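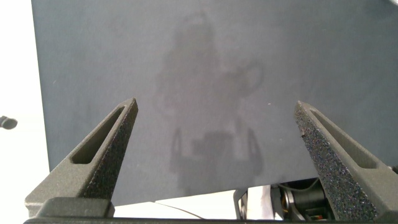
## Tuesday, October 24, 2023: gears, the white ring, the gray panel

Good day at the bench! The little spur gears finally have a proper place to sit while we sort and seat them, and I've stopped chasing them across the tabletop, so I want to get all of this down before I forget which bits I changed.

Started with the panel. I do like that slate gray, it has a hint of blue in it that I never noticed under the old lights. It looks dusty all the same, lighter patches and darker ones all over, and it's just shiny enough to give you back a smoky, fuzzy version of whatever is standing in front of it. I had planned to call it a plain matte backdrop in the write-up for Pavano. I'll say "mostly matte" instead and leave it there.

There's also one tiny white speck on it. I don't know if it's a fleck of something or a nick in the surface. Try a dry cloth first, then a barely damp one, and if it's still there after both, mark it in the log and leave it alone. Please don't go at it with a fingernail (I say this mostly to myself).

### What I'm putting together

For anyone picking this up cold: the Adugna display is the small hand-cranked thing with the gears you can see turning. The part on the bench is the tray of loose gears and the white ring they get laid out on before they go on their pins. The housing is in the other room, waiting on its second coat, and I'm not touching it until Thursday.

The ring is simple and I'm very fond of it. Flat, white, a round hole in the middle, like a washer that grew up. I'd been laying the gears straight onto the table, and a silvery gear on a white table with no edge around it is just asking to be elbowed off. On the ring they have a home. You know that if you see metal on white, inside that circle, it's a gear we're using, and anything off the circle is a stray.

### The mat

Biggest improvement of the week and it cost us nothing, as it was already in the cupboard. Navy, so dark it's nearly black, with a soft, slightly fabric look to it. The white ring jumps right out against it. So does everything else small and shiny.

Things I noticed while using it:

- A dropped gear lands with a thud and stays put. On the bare table the same gear went for a walk nearly every time.
- The creases matter more than I thought. There are a few faint ones, mostly in the lower left, and the ring will rock a little if you park it across one. Keep the ring to the right of center and it lies flat.
- Lint shows. Shake the mat out before you start, and do it well away from the gears, which have grease on their bores by the end of a session and will pick up anything.
- I left a strip of white table showing at the sides and along the back. Pencils, tweezers and the log go there and don't come onto the mat. I broke this rule twice before lunch.

I'd love to get the creases out. Pramila Tripathi suggested rolling it around a cardboard tube overnight, navy side out, and I've found a tube in the Kirker shipment that's long enough. Will report back.

### Laying out

The order I've settled on, after doing it wrong in several interesting ways:

1. Mat down, shaken, smoothed from the middle toward the edges.
2. Ring on the mat, right of center and closer to you than the middle, so you can look straight down through the hole without leaning.
3. Gears out of drawer 563, only the ones for this stage. Close the drawer again!
4. Set them down around the ring with space between them. I aim for one at the back, one left, one right, so no two sets of teeth can knock together.
5. Lift each one by the rim, turn it against the light, look at the teeth, and put it back in the same spot.
6. Try it on the test pin. It should drop down under its own weight. If it wants a push, it goes in the "ream" cup.

Step five is my favorite. The teeth are so short that you can't judge them at all lying flat, but tip the gear up on its edge and a burr shows as a little bright spark where there shouldn't be one. You get quick at it. I did the whole first batch in 17 minutes, including one break to answer the phone.

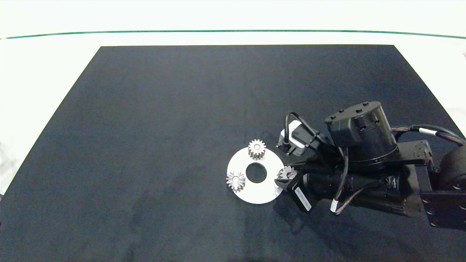
*Three spur gears on the white ring, dark mat underneath.*

### Notes on the gears themselves

These are lovely little parts. Metal, a silvery gray, small center bore, teeth crisp all the way around on the ones I've passed so far. They're a big step up from the July batch, which had a seam line on the face that we ended up stoning off one gear at a time, and I still have the sore thumb to remember it by.

They stand on edge better than you'd expect, too. I was sure they'd tip straight over, but there's enough width across the teeth that one will prop itself up and hold there while you look at it. Very handy for checking the face against the side in one go. Don't leave one standing when you walk away, though, because a bump to the table will put it down, and if it goes toward the hole you'll be fishing it out with the tweezers.

I weighed the first full set in the cup: 63 grams, cup included. Writing that here so we have a fast check at the end of the day. Same cup, same scale, same number, and then nothing is hiding under the mat. If the number's low, feel along the back edge first, where the mat meets the table. That's where both of mine were.

Bore fit was good on nearly everything. A couple were snug and went to the ream cup, and I did those by hand with the small reamer, two turns, wipe, try, one more turn. Go slowly. I was very pleased with myself until I took one too far and it wobbled on the pin like a loose wheel on a shopping cart. It's in the envelope taped to the inside cover, labeled TOO MUCH, so we can all feel what that's like and stop before it.

### The click

I have to write this down because it made my morning. When two of them mesh right, on the test plate, with the centers at the spacing on the Caltthorpe drawing, there's no sound to speak of. A soft purr if you put your ear down near it. Move the second pin out by the thickness of one sheet of paper and you start to get a click on each tooth, tiny, but clear as anything. I ran it in and out a few times just to hear it. You can set the spacing by ear! I checked afterward with the calipers and my ear was closer than my first go with the calipers had been.

I'd like visitors to be able to hear that. Maybe a second pair of gears off to the side of the Adugna housing, with one pin on a slider and a thumbscrew, so people can move it themselves. It would need a stop at each end so the teeth can't be jammed together. I've sketched it on the back of the previous page. The sketch is terrible but the idea's there.

### Left to do

- Dry cloth on the gray panel, then see about that speck.
- Roll the mat on the Kirker tube tonight. Put the ring somewhere flat first, with nothing stacked on it.
- Cut 5 more pins from the long stock and break the edges on all of them. The unbroken ones scrape the inside of the bore as the gear goes on and you can feel it.
- Ask Pavano if their case has a light from above or from the side. Side would be wonderful for the teeth. From above, I'd want to look at the panel again, given how it picks up reflections.
- Oil: the thin one, from the bottle with the green cap. One drop per pin, on a toothpick. The spout is too generous and we'll be wiping up until Friday.
- Test plate goes back in the top drawer with its two pins in it, please. I lost a good while looking for the second one.

The ream cup is by the window and the passed gears are in the lidded tin. Lid's stiff, so hold the tin down on the table when you open it.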